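3.2 Collecting the demonstrations

We gathered all of our demonstrations by remote control, with one person guiding both arms of the Tretent cell at once, a hand controller in each fist and a foot pedal to start and stop the recording. We had tried moving the arms directly by hand in an earlier round, and we still have a soft spot for that way of working, but guiding two arms by the wrist is tiring and the teacher's own hands kept getting into the camera's view. Working from a chair a little way off turned out to be kinder on the shoulders and gave us much cleaner video.

Each of our 16 teachers gave five demonstrations of the same task, which was to pick out a named thing from a small group in the middle of the floor and bring it to the front rail. Four more came from a teacher who asked, very generously, to carry on after the session had ended, and this brought the full set to 84. We chose things that ask for different sorts of grip: a soft toy will forgive a clumsy squeeze, whereas a glass jar with a screw-on lid will not (Figure 4).

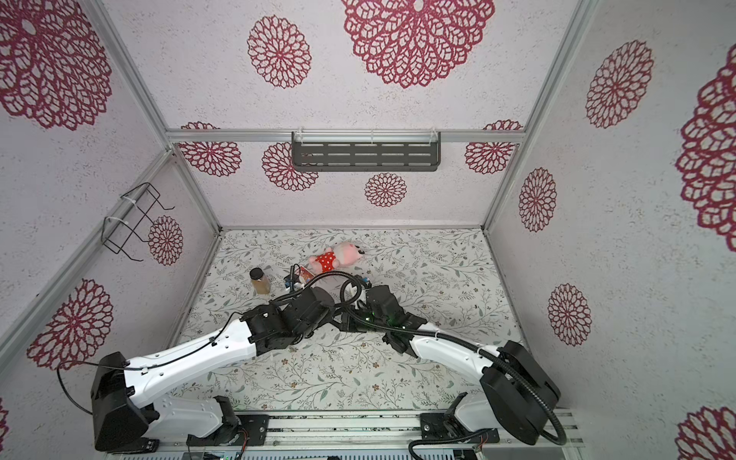 Figure 4. The two-arm cell with a plush toy and a small glass jar on the patterned floor, both grippers reaching towards the centre.

The flowered walls and the printed floor were a deliberate choice. In the Kirkanine trials we had worked against plain white panels, and the learned policy grew rather too fond of them - it did nicely at home and then lost its way as soon as we changed the background. A busy pattern makes the early training slower, and we grumbled about that for most of September, but we would choose it again.

Teachers were free to use whichever arm they liked. Most passed the work from one to the other without being asked, and we left these hand-overs in the training set just as they were given, pauses and second thoughts included.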